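Wergate Parish Rainfall Readings: data card

Maintainer: Edileuza Barbosa
Version: 3
Last revised: Tuesday, November 8, 2022

Summary

Daily rainfall totals from manual gauges at Kakthorpe, Wergate and Pavdale, transcribed from paper registers into one table. The set is meant for local drainage studies and for teaching. It has not been adjusted for gauge exposure or altitude.
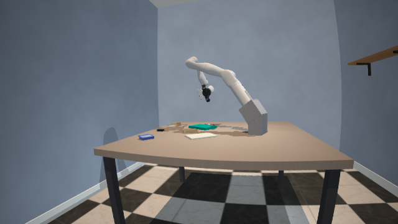
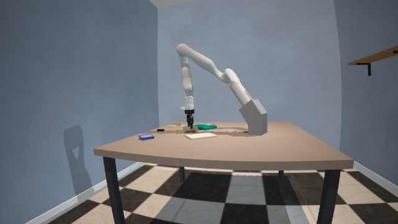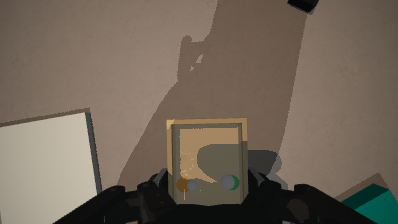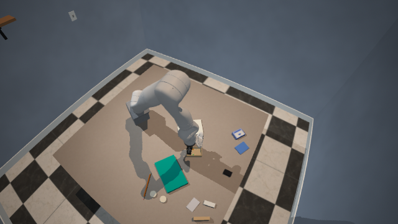 Contents

readings.csv – one row per station per day
stations.csv – one row per gauge position, with opening and closing dates
flags.csv – key to the quality flags
notes.txt – remarks copied from the register margins, original spelling kept
xavier.cfg – settings for the Xavier import script

Columns in readings.csv

station: short code, KAK, WER or PAV
obs_date: the date on which the gauge was read, year first
rain_mm: depth in millimetres, one decimal place
flag: a single letter, or blank
page: page number in the scanned register

A blank in rain_mm means no reading was written down. A zero means the observer entered a zero or the word "nil". The two must not be merged. Several spreadsheet programs will do this silently if the column is set to a number format on import, so check the blanks before working out any totals.

Dates

All three gauges were read in the morning. The total therefore belongs mostly to the day before, but obs_date is the date of reading and has not been shifted. Users comparing these figures with a series that assigns rain to the previous day will need to move one of them. Version 2 shifted the Pavdale dates only, which was a mistake. Do not mix files from version 2 with the present ones.

Units

The early Kakthorpe registers are in inches. Values were converted to millimetres and rounded once, after conversion. The original figure is kept in notes.txt wherever the handwriting allowed more than one reading of a digit.

Flags

A – accumulated total covering more than one day
E – estimated by the observer and marked so in the register
S – snow or hail, melted before measuring
T – trace, entered as 0.0
Q – doubtful, kept as written

Flag A is common at Wergate, where weekend readings were often left over. The whole amount sits on the day of reading and the missed days are blank. It has not been spread back across them.

Checks

Any daily value above 50 mm was compared with the scan a second time. Values above 80 mm were also compared with the other two stations, and 13 of them now carry flag Q. No value was deleted. Decimal points in the wrong place were corrected only where the monthly total at the foot of the page settled the matter – otherwise the entry stands and is flagged.

Known problems

The Pavdale gauge was moved in May of its second year and the new position is more sheltered. stations.csv lists the two positions separately, but both use the code PAV in readings.csv. Join on date as well as code.

Pages with water damage at Kakthorpe are transcribed as far as they can be read. Monthly totals from those pages are in notes.txt.

The Xavier script expects Unix line endings and stops at the first row if it finds anything else.

Corrections

Send the station code, the date and the page number to the maintainer. Corrections are applied at the next version and listed in notes.txt under the station concerned.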